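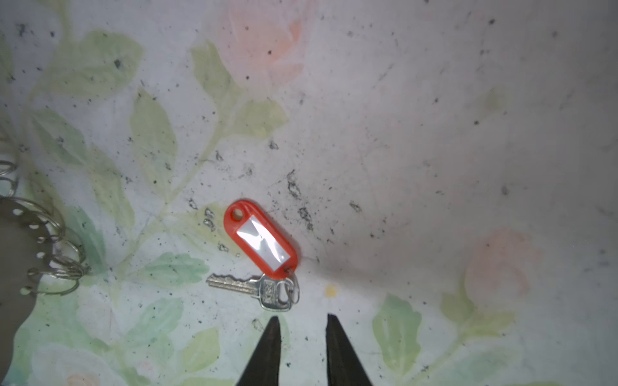
Chapter 4
Setting Up and Maintaining a Small-Parts Gripper

A parallel gripper that handles cartons all day will tolerate a fair amount of neglect. A gripper that handles thin metal parts will not. The parts are light, they slide when touched, and the gap between a good grasp and a missed one may be less than the thickness of the part. This chapter deals with one such machine, the bench arm used in the key sorting cell at Juvadham, and follows it through setting, daily care and the replacement of worn fingers.

The cell picks single keys and tagged keys from a flat work surface and places them in trays. It has one arm, one two-finger gripper and one wrist camera. The camera moves with the gripper, so the fingertips should always appear in the same part of its view. Much of the routine work described in the following sections depends on that fact.

After working through this chapter you should be able to:

set the finger gap and check that the tips are parallel
check the position of the fingertips in the wrist camera view
clean the work surface, the fingers and the lens in the correct order
recognise finger wear and replace a pair of fingers
complete the service log for the cell

4.1 The fingers

The fingers in the Juvadham cell are dark grey and taper toward the tip. A narrow tip can reach beside a key without disturbing whatever lies next to it, but it has little area in contact with the part. A small error in alignment therefore has a large effect on grip. If one tip sits forward of the other, the key turns as the fingers close and may be thrown clear.

Fingers are supplied and fitted in pairs. Never fit one new finger beside an old one. Even where the two look alike, the worn finger will have lost material on its inside face and the pair will not meet evenly.

Each finger is held to its carriage by 2 screws. Tighten them alternately, a little at a time, with the finger pressed against the locating shoulder. Close the gripper on a strip of thin paper and pull gently. The paper should drag along the full length of the contact face. If it drags only at the tip or only at the root, loosen the screws, reseat the finger and repeat the test.

4.2 The work surface

Keys on a hard, smooth surface are difficult to pick up from the flat. The fingers must come down on either side of the part and close just above the surface without scraping it. Set the lowest travel height with the arm cold, then check it again once the arm has been running for a full shift.

Patterned surfaces are acceptable for manual trials but place more demand on the vision software. Glare is a separate problem. The clear cover over the label in a plastic key tag reflects the cell lights, and the bright patch shifts as the wrist moves. Adjust the lamps before changing any software setting.

Loose grit should be removed at the start of each shift. Particles caught between finger and key reduce the contact area and, over time, score the finger face. Clean in this order: surface first, fingers second, lens last. Use a dry brush on the surface and a lint-free cloth on the fingers. Do not use compressed air, which drives debris into the carriage slides.

4.3 Split rings and tagged keys

A tag joined to a key by a split ring behaves as two parts with a loose hinge. Grasping the tag leaves the key free to swing. Grasping the key at its bow gives better control of the blade, but the ring may lie under one finger and hold the gripper open. The controller reads this as a thicker part. In the Esudlow software the fault appears as a width error, and operators often answer it by raising the grip force. This is poor practice. Force should stay at 80 per cent of the rated value or lower, and the approach angle should be changed instead.

Store spare rings and ring holders outside the pick area during production. Metal plates of this kind can lie close to the colour of the keys, and a finger that strikes one on the way down may be bent enough to fail the paper test.

4.4 Before you begin

Isolate the arm at the cell switch and attach your lock. Confirm that the gripper has no stored air pressure. Record the finger set number in the log before removing anything. The procedure for removal begins in Section 4.5.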